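Search this site Go
Home | Briefings | Treaties | FAQ | Contact

Drirkness Transit Accord: FAQ

What does the accord cover?
Freight crossing between Corard and Statau. Passenger traffic stays under the older border protocol.

When does it take effect?
In February, if both parliaments have ratified. Corard has voted; Statau has not.

Can either side withdraw?
Yes, with 200 days' written notice. Disputes go first to a panel of five.

Does it restrict trade in computer parts?
Article 106 requires an export license for processors — finished machines are exempt.
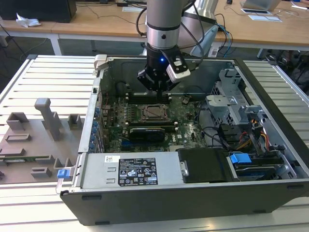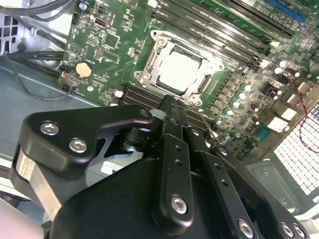

Licenses are issued by the exporting state and last six months. Renewals use the same form.

Comments

Unai Vidal: Does Article 106 apply to used parts?

Afaf Masri: Yes, the text makes no distinction.

Baltasar Alcaraz: Statau will stall until the budget passes.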